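Does a Clear Table Stay Clear? A Report on One Shared Work Table
Home Environments project, final report

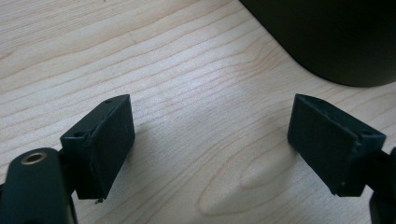

Nantana Nuchit thought the question was the wrong one. A table, in her view, stays clear if there is somewhere else for the things to go, and a report that looks only at the tabletop will end up praising or blaming people for a shortage of shelves. She wrote this in the margin of my proposal and I have left it in, because by the end I mostly agreed with her, though I don't think she was right about everything.

1. Why I did this

The student housing at Srithong has one large table in each shared kitchen. Ours is pale wood with a satin finish and a wavy grain, with one big figure of nested ovals in it that people on the floor call the eye. It is a nice table. For most of last fall you would not have known that, as it was under mail, chargers, cereal, a bike helmet and whatever else had been set down by whoever walked in.

In the winter the housing office sent around a sheet recommending what it called a clear surface routine. The sheet claimed that a table emptied every evening will "train the household" to keep it empty, and that the effect sets in after two weeks. There was no source given. I asked the office where the two weeks came from and was told it was general knowledge. I have a low opinion of general knowledge when it arrives on letterhead, so I picked this as my project.

2. What the advice says

I read the Srithong sheet along with two longer pieces of advice that people on my floor had used before. One was the Brernumska method, which comes as a small paperback. The other was a set of cards called Asska, which tell you one thing to put away per card.

All of them agree on the main point, that an empty surface discourages clutter and a cluttered surface attracts more. They also agree on offering no evidence for it beyond stories. The Brernumska book has a chapter of letters from satisfied readers. I don't doubt the letters, but a person whose table filled right back up is not likely to write to the author, or to be printed if they do.

The Asska cards are more modest. They don't promise that anything will last. They also take longer than simply clearing the table, and by the fourth evening my roommate was drawing cards until she got an easy one.

3. What I did

The plan was plain. For 20 evenings I cleared the table completely at nine o'clock, wiped it down with a damp cloth, and dried it. The next evening, before clearing, I wrote down every object on it. An object was anything I could pick up separately. A stack of mail counted as one if it was squared up and as separate pieces if it was spread out, a rule I regret and will come back to.

Before the clearing started I had kept the same log for a stretch of ordinary evenings without touching anything, so that there would be something to compare to. I did not tell the others what I expected. I did have to tell them what I was doing, since their things kept disappearing into a box by the door.

The log reached 243 entries over the whole project, with each entry being one object on one evening. The same jar of peanut butter is in there many times. Each entry has the object, where on the table it was, and whether I knew whose it was. The last column is blank more often than I would like.

I divided the table by end: window end, door end and middle. The eye is in the middle part, so "near the eye" shows up a lot in my notes as a location. I thought at first that people might avoid covering it, as it is the best looking part. They did not avoid it.

4. What happened

The table was emptier during the clearing period than before it. I want to be careful with that sentence. It was emptier because I was emptying it. Anything that would have sat there for a week now sat there for one evening at most, and any log kept this way will show a drop even if every person in the kitchen behaves exactly as they always did. The Srithong sheet treats this drop as proof of the routine. It is only proof that somebody is clearing the table.

The question worth asking is whether fewer new things came in per day as the evenings went on. If the household was being trained, the later evenings should have had fewer arrivals than the early ones.

I can't find that in the log. The first few evenings were low, and I believe this was politeness, or curiosity about me. After that the arrivals went back up to what I would guess was normal. They dropped again near the end, in a week when half the floor was away for a long weekend. A person who wanted to see a two week effect could draw a line through my results and get one, and I tried it with a ruler. It depends entirely on whether the long weekend is included.

The door end got the most objects, every week, before and during. People come in with their hands full and the door end is the first flat thing they reach. The window end got laptops and books and very little else. The middle got food.

Mail was the worst category and it is also where my counting rule failed. The same pile could be one object on one evening and many objects on the next, depending on whether someone had looked through it. I thought about going back and counting all mail as one, but I had not written down enough to do that for the earlier evenings. So the mail numbers are not good, and mail is a large part of the log, and a reader should hold that against the whole thing.

5. The hook and the tray

Halfway through, someone put up a row of hooks beside the door. It was not part of my design and I was annoyed about it for a day. The bike helmet never appeared on the table again. Neither did keys, with one exception that I am fairly sure was mine.

After this I took Nantana's comment more seriously and added a tray on top of the refrigerator for mail, a Skaltari one from the secondhand shelf in the laundry room. It worked less well than the hooks. People put mail in the tray when they were done with it and on the table when they weren't, and they were rarely done with it. I also suspect the tray was too high up for the shorter people on the floor, who were never going to say so.

This makes the second half of the project a mess as an experiment. Two things changed at once and I can't separate them from the clearing. I could have asked for the hooks to be taken down. I think that would have been silly.

6. Where I disagree with the margin note

If storage were the whole answer, the food would have stayed off the table. There is a cupboard with a shelf for each person and most of those shelves had room. The peanut butter lived on the table anyway. When I put it in the cupboard it was back out by the next evening, and when I asked about it I was told that it is easier to find on the table. That is true. It is also true of everything else a person owns.

So some things have nowhere to go, and others have a place that is slightly less convenient than leaving them out. More shelves will help with the first kind. I am not convinced that anything helps with the second kind, short of one person who minds more than the others and keeps picking up.

7. What the surface itself looks like after all this

The sheet has a line about daily wiping "restoring the natural beauty" of wood. I would not go that far. The crumbs went away. The finish has the same soft sheen I remember from move-in, brightest wherever the light lands on it, and I saw no difference between the middle, which I scrubbed harder, and the edges. I had no way of measuring shine and did not try to invent one. One visitor told me the table looked new. She had not seen it before, so I left her out of the results.

8. Problems

The household was one household. We knew each other, we knew I was writing things down, and one person liked to leave odd objects out to see if they made the log. (They did. There is a single roller skate.)

I was the one clearing, the one counting, and the one who wanted the housing office to be wrong. I tried to be strict about it, but on evenings when a receipt was half under a bowl I had to decide whether I would have noticed it, and I can't swear that I decided the same way every time.

There was also no second table. The kitchen one floor up has the same furniture, and I had hoped to log it without clearing it, but after two visits the people there began tidying when they heard me on the stairs.

9. What I would tell the housing office

The two week claim should come off the sheet unless somebody can say where it came from. Clearing the table each evening gives you a clear table each evening, which is worth having if you like to cook on it or spread out a sewing pattern. It did not change what people on my floor carried into the room or where they set it down.

Hooks by the door should go into every shared kitchen. That is my recommendation on the strength of one row of hooks, so take it for what it is.

If another student picks this up, I would suggest fixing the mail rule first and writing down the time each thing arrives, even if only for one weekend. My log can tell you that a mug was there at nine. It can't tell you if the mug had been there since breakfast.

The length limit for this report was 3000 words and I have not needed all of it. The full log is in a binder on the window end of the table.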